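Teaching by Demonstration: Frequently Asked Questions

By Shirin Rahimi, Endlow support team
May

Last updated: May

We use cookies to remember your settings. By continuing to use this site you accept our cookie policy.

What does Endlow do?

Endlow records a person carrying out a task through a robot arm and turns those recordings into training data. You can guide the arm by hand or drive it remotely with the Brosska controller. Most new users start with remote control in the simulated kitchen, where a dropped bottle costs nothing.

Which view should I use while driving?

Use the room view to bring the arm over the counter and the wrist view for the last part of the approach. The wrist view looks straight down past the gripper fingers, so anything close to them looks large. Go by the fingertips when you line up a grasp, and slow down before you close.
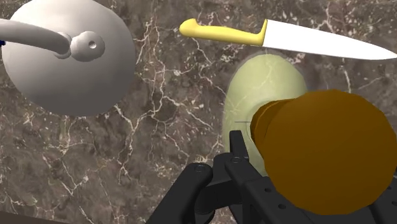
How many demonstrations do I need for one task?

Plan on around 100 for a short task such as picking up one object and putting it down somewhere else. Tasks with several steps need more. Our longest kitchen task has 462 accepted demonstrations and we are still adding to it.

Can I guide the arm by hand in simulation?

No. Hand guiding needs a physical arm with the joints released. In simulation you can use the Brosska controller or a keyboard, though the keyboard is slow and tends to give jerky paths.

When should I choose hand guiding over remote control?

Hand guiding is easier for tasks where you need to feel contact, like pushing a drawer shut. The drawback is that your own hands and arms can end up in the camera views. Mansa Amissah on our training team suggests standing behind the elbow joint and moving the arm from there.

Do the objects have to be in the same place every time?

No, and it is better if they aren't. Press Reset between demonstrations and the layout will shuffle within the limits you set. If you leave everything where it is, the robot may learn one path and repeat it whether or not the object is there.

What if something is in the way of the object I want?

Go in from above. Bring the gripper over the object at a safe height, stop, check both views, and then come straight down. 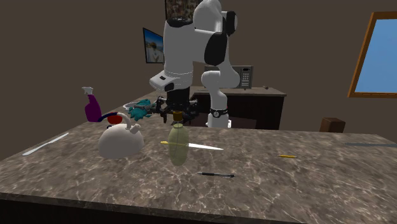 Sideways approaches are fine when there is a clear lane, but on a crowded counter they tend to knock things over. If you have to move something first, record that as part of the demonstration – don't pause, shift it and start again.

Should I delete my mistakes?

Delete a recording if you dropped the object and gave up. Keep it if you missed, backed off and got it on the next try. Those recoveries are useful. Mark them with the Recovered tag so reviewers know what they are looking at.

How long can one recording be?

The limit is 1,633 frames. The recorder stops by itself at that point and saves what it has.

My recording was rejected. Why?

The usual reasons are a long wait at the start, a gripper that never opened at the end, or the wrong task label. Adwoa Sulemana reviews the kitchen tasks and leaves a note with each rejection. Notes stay in your account for 28 days.

Sign up for the Endlow newsletter to hear about new tasks and controller updates.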